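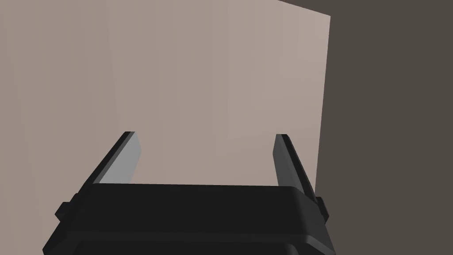
## 4. Fitting the Plorska draught meter

The box says the meter "finds every leak in your home". It doesn't. It measures moving air at one spot, and it will happily report a draught if you breathe on it. Used with some patience it's still better than a wet finger.

1. Shut all windows and outside doors. Turn off extractor fans and the tumble dryer.
2. Wait 30 minutes. The printed leaflet says 10, which in my tests gave a different reading each time.
3. Fit the batteries and hold the power button until the display settles.
4. Set the range switch to LOW. HIGH is meant for air vents and tells you very little in a hallway.

**Note:** The "Eco Score" on the second screen can be ignored. Desmet, who sell the meter, have never explained how it is worked out. 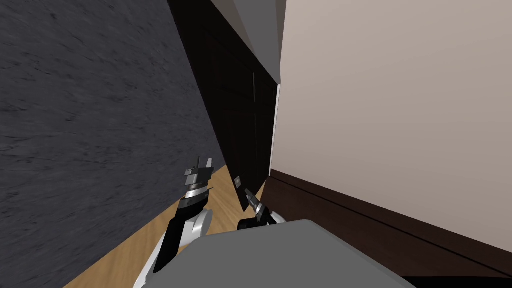 **SKIRTING AND FLOOR EDGES**

5. Hold the probe 200 mm above the floor and take a resting reading. Write it down.
6. Lower the probe to the joint between skirting and floor. Move it along slowly, stopping at each corner.
7. Mark any spot that reads well above the resting figure with masking tape, then go back and test it again. One high reading proves nothing.

**Caution:** Don't push the probe into a gap. The tip snaps, and the Skoltitz spare costs nearly as much as the meter.

If you get error 372, take the batteries out and start again from step 3. The Morkside helpline will tell you to update the app. Samran Duangkaew tried that on two meters and the error came back on both.
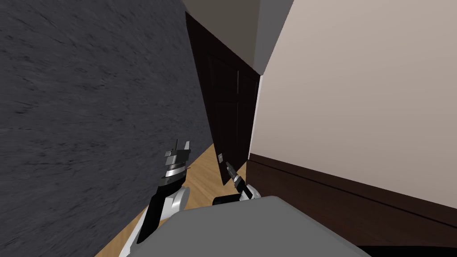

8. At each door, test the threshold first, then the hinge side, then the latch side. Keep the probe the same distance from the door throughout.
9. Compare your figures before buying any sealing strip. A strip on the wrong side of the door can stop it closing.

Don't seal air bricks or window vents, whatever the meter says about them.

Last checked against the maker's leaflet: 10 Apr 2024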